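4　遠隔操作による教示の収集

4.1　二つの教示方法

本研究では、同じ作業をロボットに二つの方法で教えた。一つは、人がアームの先を手で持って動かす方法であり、以下では直接教示と呼ぶ。もう一つは、人が離れた席に座り、手元の入力装置でグリッパを動かす方法であり、以下では遠隔教示と呼ぶ。前章で述べた予備実験は直接教示だけで行った。本章では主に遠隔教示について述べ、直接教示は比較のために必要なところだけで述べる。

直接教示の良い点は、教える人が物の重さと接触を自分の手で感じられることである。グリッパの指がテーブルに触れたとき、人はすぐに力を弱める。しかし、人の腕と体がロボットのカメラに入りやすいという困った点がある。予備実験の記録を見直したとき、われわれは多くの教示で操作者の袖が手首カメラの視野に入っていることに気づいた。学習した方策がその袖を手がかりとして使った可能性を、われわれは否定できない。また、直接教示はシミュレーションの中では行うことができない。仮想のアームを人の手で持つことはできないからである。

遠隔教示では、操作者の体は視野に入らない。また、実機でもシミュレーションでも、同じ入力装置と同じ画面を使うことができる。この点が、本研究で遠隔教示を選んだ一番大きな理由である。その代わり、操作者は接触を手で感じることができず、画面だけを見て指の位置を判断する必要がある。この判断がどのくらい難しいかは、視点によって大きく変わる。4.4節でこの問題を詳しく述べる。

4.2　シミュレーション環境と入力装置

教示の収集には、われわれのシミュレーション環境Giltbyを使った。Giltbyは、家庭の部屋に似た場面を作り、その中に家具と小物を置く。床、壁、テーブルの材質は場面ごとに変わる。光の向きと強さも変わり、床に強い影と明るい部分ができる場面も含まれる。物の配置は、人が手で決めた配置を元にして、位置と向きに乱数を加えて作った。このようにして作った場面から、62の場面を教示の収集に使った。

乱数を加えた結果、物がテーブルの端に近い場所に置かれることがある。一部は端から外に出る。初めの版のGiltbyでは、このような配置を自動で捨てていた。しかし、実際の家庭では物はテーブルの真ん中にだけあるのではない。そこで、現在の版では、物が物理計算の中で安定している限り、端にある配置も残すことにした。この変更は教示の難しさを増やしたが、後で述べるように、変更してよかったと考えている。

作業に関係のない物も場面に多く置いた。植物、食器、帽子、壁や床の飾りなどである。これらは操作者にとっても方策にとっても邪魔な物である。操作者には、場面の開始時に対象の名前を文字で知らせ、対象以外の物にはできるだけ触れないようにと頼んだ。ただし、触れてしまった場合でも、教示をすぐに止めることはしなかった。触れたかどうかは記録に残るので、後で選ぶことができる。

入力装置にはPlaticoを使った。Platicoは片手で持つ装置であり、手の位置と向きをグリッパの位置と向きに対応させる。人さし指のレバーは、二本の指の開きに対応する。レバーを放すとグリッパは一番広く開く。この対応は、直接教示の経験がある操作者には自然であったが、初めての操作者の中には、レバーを放すと閉じると考える人もいた。対応を逆にする設定も用意したが、途中で設定を変えると混乱が大きくなるため、一人の操作者は最後まで同じ設定を使うことに決めた。

手の動きとグリッパの動きの間には、クラッチを入れた。親指のボタンを押している間だけ、手の動きがグリッパに伝わる。ボタンを放せば、操作者は手を楽な位置に戻すことができる。クラッチがない版も試したが、腕が疲れると手が少しずつ下がり、グリッパも一緒に下がった。テーブルの上の作業では、この小さな下がりが、指と天板の衝突になった。

4.3　操作者と手順

操作者は、Vilho Kokkonen、Hanne Ojala、Adom Adjeiの三名である。三名とも実験の前に練習を行った。練習の内容は、物を持ち上げて、少し離れた場所に置くという簡単なものである。練習の記録は学習に使っていない。

一回の教示は、次のように進む。まず、グリッパが開いた状態で場面が現れる。操作者は入力装置を握り、準備ができたら親指のボタンを押す。この時から記録が始まる。操作者は対象に近づき、把持し、指定の場所まで運び、レバーを放して置く。最後にグリッパを対象から離し、停止のボタンを押す。停止のボタンを押し忘れることが時々あったので、グリッパがしばらく動かないときには記録が自動で終わるようにした。

開始時のグリッパの姿勢は、毎回同じではない。同じ姿勢から始めると、方策は最初の動きを覚えるだけになり、途中で位置がずれたときに戻ることができない。そこで、開始の姿勢にも乱数を加えた。グリッパがテーブルの真上にある場合もあれば、テーブルの横にあり、視野の多くが床になる場合もある。手首が大きく回った状態から始まる場合もある。

操作者が教示の途中で失敗したと感じたときは、二つの選択がある。一つは、その教示を捨てて最初からやり直すことである。もう一つは、そのまま続けて、失敗から回復するところまで見せることである。われわれは、物が床に落ちた場合を除いて、続けることを勧めた。回復の動きは、上手な教示だけを集めたデータにはほとんど入っていないが、方策が実行中に必要とする動きである。もちろん、迷っている時間が長い教示は学習に良くない影響を与えることもある。この点は4.6節で扱う。

収集した教示は合計で1429である。このうち96を学習から除いた。除いた理由は、対象を間違えたもの、物が床に落ちたもの、記録の途中で通信が切れたものである。除くかどうかの判断は、記録を再生して、操作者ではない者が行った。判断が難しいものはRhiannon OwenとSanteri Oksanenが一緒に見て決めた。

4.4　視点の問題

遠隔教示の画面には、最初、二つの視点を並べて表示していた。一つは部屋の上の方に固定したカメラの視点であり、もう一つは手首カメラの視点である。練習の段階で操作者に聞いたところ、三名とも、ほとんどの時間は固定カメラの方を見ていると答えた。固定カメラでは、テーブルは水平に見え、どちらが上かを考える必要がない。手首カメラの方は、把持の直前に少しだけ見るということであった。

しかし、本研究の方策は手首カメラの画像だけを入力とする。ここに不一致がある。操作者は、方策が見ることのできない情報を使って動きを決めている。たとえば、対象が手首カメラの視野の外にあっても、固定カメラを見ている操作者は迷わずにそちらへ動く。方策から見ると、この動きには理由がない。同じような画像に対して、ある教示では右へ動き、別の教示では左へ動くことになり、学習した方策はその間の動き、つまり、ほとんど動かないことを選ぶようになった。

そこで、本収集では固定カメラの表示を消し、操作者にも手首カメラの視点だけを見せることにした。この変更によって、操作は明らかに難しくなった。特に問題になったのは、手首の回転である。手首カメラはグリッパに付いているので、グリッパが回ると世界の方が傾いて見える。テーブルの縁は画面の中で斜めの線になり、立っている物は横に倒れたように見える。操作者は、画面の下が重力の方向であるという普段の感覚を捨てなければならない。

Adom Adjeiは練習の後で、テーブルが壁のように見えるとき、物が自分の方へ落ちてくるように感じて手を引いてしまう、と話した。実際に彼の初めの教示を再生すると、傾きの大きい場面では、対象に近づく途中で一度後ろへ下がる動きが何回も入っていた。この動きは練習を重ねると少なくなったが、完全にはなくならなかった。

画像を水平に戻して表示するという解決も考えられる。手首の角度は分かっているので、画像を逆に回せば、操作者には常に水平な世界が見える。われわれはこの方法も試した。物の見え方は分かりやすくなったが、今度は画面の中でグリッパの指が回ってしまう。指は入力装置を持つ手と対応しているので、指が画面の中で斜めになると、手の方向と動きの方向の関係が分かりにくくなった。三名の意見は分かれ、Hanne Ojalaだけが水平な表示の方を好んだ。最終的には、方策に与える画像と同じものを操作者にも見せるという原則を優先し、回さない表示を採用した。

二本の指が常に同じ位置に見えることには、別の利点もある。操作者は、指の間の空間を照準のように使うことができる。対象が指の間に入り、指の先より少し奥に見えるところまで手首を動かし、それからまっすぐ前に進む。この手順は、われわれが教えたものではない。三名がそれぞれ練習の中で見つけ、後で話してみると同じであったものである。

奥行きの判断については、まだ十分な解決がない。手首カメラは一つであり、立体の情報はない。操作者は、物の大きさの変化、指が物を隠し始める位置、そして影を使って距離を判断している。影は特に役に立つが、強い光が床に当たる場面では注意が必要である。Vilho Kokkonenは、テーブルの端から外に出た物に近づくとき、床に落ちた影を天板の上の影と思い込み、まだ遠いところで指を閉じたことがある。床と天板の模様がはっきり違う場面では、このような間違いは少なかった。

図4に、手首カメラの視点を一つ示す。操作者の画面には、これと同じ画像を文字や印を重ねずに表示した。対象の名前は、場面の開始時に別の画面で示し、その後は消した。方策の方は、対象の名前を画像とは別の入力として受け取る。

4.5　遅れと記録の同期

遠隔教示では、手の動きが画面に現れるまでに遅れがある。遅れは、入力装置の通信、物理計算、画像の生成の合計である。場面に細かい葉を持つ植物や複雑な影があるときは、画像の生成に時間がかかり、遅れが大きくなった。予備の測定では、遅れが100ミリ秒を超えると、操作者は少し動かして止まり、画面を確認してからまた動かす、という動き方に変わった。この動き方で集めた教示は、止まっている時刻が多く、学習には使いにくい。

そこで、遅れが100ミリ秒を超えないように、収集の時だけ画像の質を下げることにした。操作者には質を下げた画像を見せ、手の動きだけを記録する。収集が終わった後で、記録した動きを同じ場面の中で再生し、質の高い画像を改めて生成する。方策の学習には、こちらの画像を使う。シミュレーションの良いところは、この二段階の方法ができることである。

4.4節で、操作者と方策に同じ画像を見せるという原則を述べた。画像の質を変えることは、厳密にはこの原則に反する。われわれは、視点と視野が同じであれば、質の違いの影響は小さいと考えた。しかし、光の反射や影の境目は、質によって見え方が変わる。操作者が影を距離の手がかりに使っていることを考えると、影の境目だけは質を下げない方がよい。そのため、影の計算は収集の時も高い質のまま残し、代わりに床や天板の模様の細かさを下げた。

再生には一つ注意がある。物理計算は、同じ動きを与えても、計算の刻みが違うと少し違う結果になる。物を強く押す接触がある教示では、再生した時に物の位置がずれ、把持が失敗することがあった。このため、再生の時に物理計算をやり直すことをやめ、収集の時の物の位置と向きをすべて記録しておき、それをそのまま画像の生成に使うことにした。記録の量は増えるが、操作者が見た出来事と学習に使う画像の出来事は必ず一致する。

手の動きと画像の時刻の対応についても述べておく。操作者がある時刻に行った動きは、遅れの分だけ古い画像を見て決めたものである。学習の時には、動きを、その時に画面に出ていた画像と組にした。グリッパの実際の位置と組にする方法もあるが、その場合、方策は操作者がまだ見ていない画像に反応することを学んでしまう。二つの方法を小さなデータで比べたところ、把持の直前の動きに違いが出た。後の方法で学習した方策は、指を閉じる時刻が早すぎる傾向があった。

4.6　教示の質についての考察

良い教示とは何かという問いに、われわれは簡単な答えを持っていない。収集の初めには、短い時間で終わる教示が良いと考えていた。しかし、短い教示だけで学習した方策は、対象が最初から視野の中にある場合には良く動いたが、対象が見えない場合には探すことをしなかった。上手な操作者は、場面が現れた瞬間に手首を少し回し、視野を広く動かしてから近づく。この最初の動きは、時間だけを見れば無駄に見える。

方策の学習には、Goodallと名付けた模倣学習の実装を使った。比較のための実装はArbyと呼ぶ。二つの違いは、過去の画像を入力に含めるかどうかである。Goodallは過去の画像を含み、Arbyは現在の画像だけを使う。探す動きは、過去に何を見たかによって次の動きが決まるので、Arbyでは学ぶことが難しいと予想した。結果は次の章で述べるが、違いが一番大きく出たのは、対象がテーブルの端の近くにある場面であった。

端の近くの物が難しい理由は、把持そのものではないと考えている。端の外に出ている部分を指で挟めば、天板が邪魔にならないので、むしろ把持は簡単である。難しいのは、そこまでの道である。グリッパがテーブルの上から来るのか、横から来るのかによって、必要な手首の角度が全く違う。操作者によって選ぶ道も違った。Hanne Ojalaは横から近づくことが多く、Vilho Kokkonenは一度テーブルの上に出てから、外に向かって近づくことが多かった。どちらの道でも作業はできるが、二つが混ざったデータからは、どちらでもない中間の道が学習されることがあり、その道は天板の縁に当たる。

直接教示では、この問題は小さかった。人がアームを手で持って動かすとき、アームの関節が重く感じる方向と軽く感じる方向があり、操作者は自然に軽い方向を選ぶ。その結果、別の人が教えても道は似たものになった。遠隔教示では、関節の重さは操作者に伝わらない。自由に動かせるということは、ばらつきが大きくなるということでもある。この点では、遠隔教示が直接教示より劣ると認めなければならない。

対策として、同じ場面を二人の操作者が教え、道が大きく違った場合には、両方を残した上で、どちらの道であるかを示す印を付けた。方策には、学習の時にこの印を与え、実行の時にはどちらかの印を固定して与える。この方法で中間の道は減ったが、印を付ける作業は人の手で行ったので、データが増えたときに同じことを続けられるかどうかは分からない。印を自動で付ける方法は今後の課題である。

最後に、操作者の疲れについて述べる。手首カメラだけの表示では、気分が悪くなる人がいることが知られている。本収集では、三名とも続けることができないほどの不快は訴えなかった。しかし、傾きの大きい場面が続くと休みたくなるという意見があったため、傾きの大きい開始姿勢が連続しないように場面の順番を変えた。順番を変えた後は、途中で休みを求められることが少なくなった。午後の遅い時間に集めた教示には、クラッチを使う回数の増加が見られた。これを疲れの印として使えるかどうかは、まだ調べていない。

図4　Giltbyの手首カメラの視点。グリッパの指は開いており、何も把持していない。手首の傾きのため、テーブルの縁は画面の中で斜めになる。右側の橙色の枠のように、一部が縁から床の上に出ている物もある。
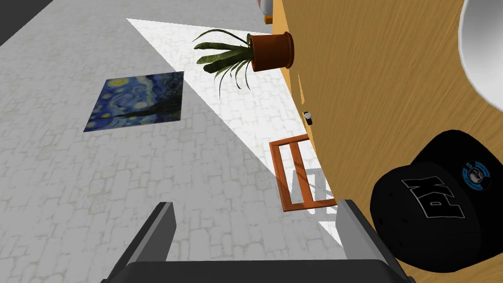 Santeri Oksanen　原稿を読みました。4.4節の水平な表示について、一つ意見があります。三名のうち一名が水平な表示を好んだのであれば、原則を優先したという説明だけでは少し弱いと思います。学習に使う画像は後から生成しているのですから、操作者に見せる画像だけを回しても、視野の中の情報は変わりません。水平な表示で集めた教示と回さない表示で集めた教示を別々に学習させて、把持の直前の動きを比べてみてはどうでしょうか。それから、4.6節の道の印は、最初に手首をどちらへ回したかを見れば、かなりの部分が自動で付けられるのではないかと思います。再生の記録が残っているなら、私の方で試してみます。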